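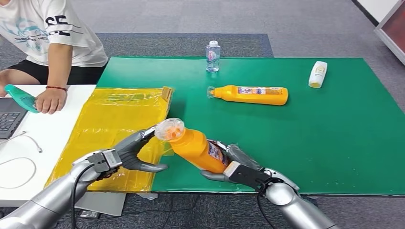
White desk with laptop, and the yellow plastic next to it.

**Drirnis House tenants' meeting, Nov 26, 2025**

Minutes: Saimi Kiiskinen (second floor)

Present: one person each from the ground, first, second and third floors, plus the building manager for Pleltance. Suominen (cleaning contractor) was invited and sent a letter instead. Started late while we looked for a room with working heat.

## 1. Last minutes

Agreed, with one correction. The last minutes say the manager "confirmed" that the stairwell windows would be washed before winter. The ground floor remembers the word as "hoped". Changed to "hoped". The windows have not been washed.

## 2. Cleaning contract

The manager presented the proposal to renew with Suominen from April. The monthly charge per floor goes from $313 to $149 plus "variable items." The paper passed around did not list the variable items. Asked what they were, the manager said supplies, call-outs, carpets and anything outside normal hours. Normal hours were not defined either.

The third floor thought the lower number was good news. The second floor (me) did not, and asked for a worked month showing what we would have paid this October under the new terms. The manager said every month is different. It was pointed out that October has finished and can presumably be added up.

The Suominen letter was read out. It says that customer satisfaction in buildings like ours is high. Nobody present could remember being asked. The first floor wanted it noted that their own cleaner is excellent, always has been, and that none of this is a complaint about her. Noted gladly.

**Decision:** no renewal until we have the worked month and a written list of variable items. The manager will ask Suominen for both.

## 3. Desk clearing

Pleltance would like all desks left bare overnight so they can be wiped. Laptops, cables, cups, everything. Three floors said no in one form or another. The ground floor has no lockable storage and would be carrying equipment to the basement and back each day.

The manager said bare desks are standard in modern buildings. The third floor asked which ones. He will find out.

A trial was suggested: Friday evenings only, one floor. I don't object to a trial, but I asked what result would make Pleltance drop the idea. There was a pause, and then the answer was that we would "review how people feel." I asked for something firmer, such as whether the desks do get wiped. First floor will run the trial for 8 weeks and keep a plain yes/no sheet.

**Decision:** trial on the first floor, second floor to draw up the sheet.

## 4. Refill plan for soaps and sprays

Barnico has offered to supply refills in bulk, with each floor keeping its own bottles. The flyer claims we would "cut waste dramatically." No figure given for waste now, so it's hard to say what a dramatic cut would look like. The setup fee is $109 per floor and covers a rack, labels and a visit to show us how to pour.

Points raised:

- The fee should be dropped or taken off the first order. We can pour.
- Labels must stay on. Under the last scheme we ended up with bottles in the kitchen that no one would open, let alone use.
- Ground floor likes color-coding. Others said colors mean nothing if people refill whatever is closest to hand, which they will.
- Someone has to be responsible for the rack on each floor. Silence on this point.

The manager feels we are being negative about a green idea. For the record, all four floors are in favor of using fewer bottles. What we doubt is the flyer.

**Decision:** ask Barnico for prices without the rack and the visit. Floors to reuse the bottles they already have in the meantime, with the contents written on each one in marker.

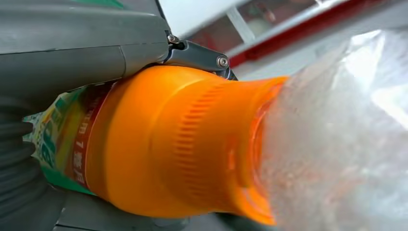
## 5. Heating

Third floor too warm, ground floor too cold, as in every set of minutes I can find. The engineer's report says the system is "balanced." The ground floor invited the engineer to come and sit with them for a morning. The manager will pass this on - he asked whether it was a serious request and was told yes.

## 6. Any other business

- Bike rack: still loose on one side. Manager says it's been reported. Asked for the report number, will send it.
- Front door code to change after the holidays. New code by letter, please, and not on a note taped to the door as last time.
- The first floor asked whether the new lobby plants are rented. They are. The cost will be shown as its own line in the next statement.

## Actions

| What | Who |
|---|---|
| Worked month and variable items list | Manager |
| Yes/no sheet for desk trial | Saimi |
| Barnico price without rack and visit | Ground floor |
| Engineer to visit ground floor | Manager |
| Bike rack report number | Manager |

Next meeting when the Suominen figures arrive. The manager expects that to be soon; I have left the date blank.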